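Ticket 1825 — Fitted cover rides up and bunches at the headboard
Product: Goler mattress cover, cream
Status: reopened
Opened by: Jong-dae Shin

I am reopening this because the last answer ("smooth by hand and allow to settle") did nothing I could measure. I have now made the bed 4 times, the same way each time.

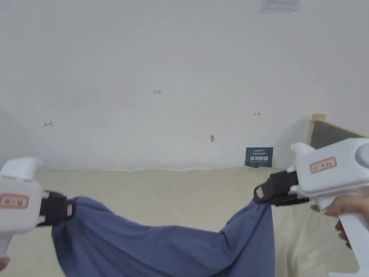 Your size chart says my mattress is within range. I doubt the chart. The cover goes on without a fight, the corners look fine, and by morning there is slack at the top end again. I was also told to wash it first. I did, at the setting on the care tag, and it came out the same as it went in.

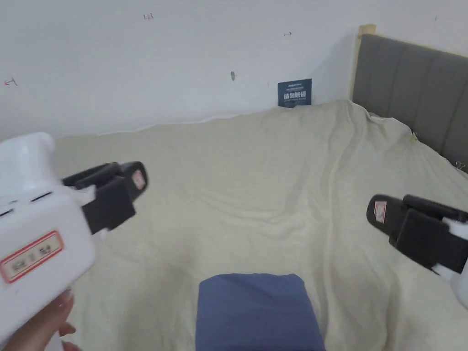

Support's second theory was that I am pulling the cover too hard from the foot end. I tried it gently and I tried it hard, and I can't say either made a difference. The creases run on the diagonal across the bed and the fabric gathers against the headboard, so I don't see how the foot end comes into it. If the elastic is weak, say so and I will stop ironing.

Then there is the Ryu underlay, which your chat agent recommended for grip. I have asked twice what it grips with and got a link to the sales page. I am not buying an accessory to test a guess.
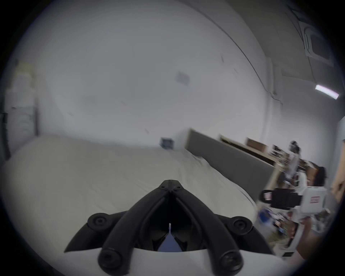 Tried since the ticket was closed:
Turned the cover end for end. No change.
Tucked the slack under at the head. Lasted 3 nights.
Moved the bed away from the wall and back. No change, and my back hurts.

What I want is a replacement from a different batch, or a refund. Please don't send the settling advice again — I have it.
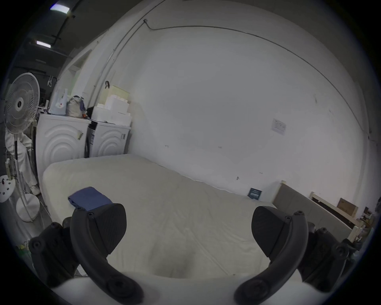

Lenport replied at 4:10 that the order qualifies for a replacement cover, and asked for the mattress depth measured at the side with nothing on top. The old cover can be kept until the new one arrives.

Depth sent. Leaving this open until I have slept on the new one.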